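From: Pauline Bunting
To: Plekley swap list
Date: 2024-03-13
Subject: Re: Folding for the swap rail

Bastien Cordier wrote:
> We had 62 tops handed in at the last swap and the piles fell over
> all morning. Could we agree on one way of folding? I would also
> like to know whether thick and thin things should go together.
> Bastien

Bastien,

Yes, one way for everybody would help. I suggest we use the one we had in September. Lay the top face down and smooth it from the collar outwards. Bring each side in to the middle with the sleeve laid back along it, then fold the hem up to the neck in two goes. Children's sizes only need one.

Soft T-shirts and light pullovers are the awkward ones. If the lower half gets folded before the upper half is flat, the creases stack up and you end up with a thick bunch at the bottom. Open it out again and start from the collar.

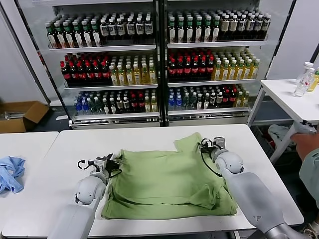

Do one garment at a time and keep the rest on another table. When the two get mixed, folded things go back in with the unfolded and we do them twice.

On your second question, I would keep thick and thin apart. Jumpers can go in the Cesta crates, no more than 50 to a crate, and T-shirts can stay out on the tables in short piles. Sizes face the front.

I still have 100 of the paper size bands left, so please don't order more yet. Can someone bring the long table cover? I think Msimang had it last.

Pauline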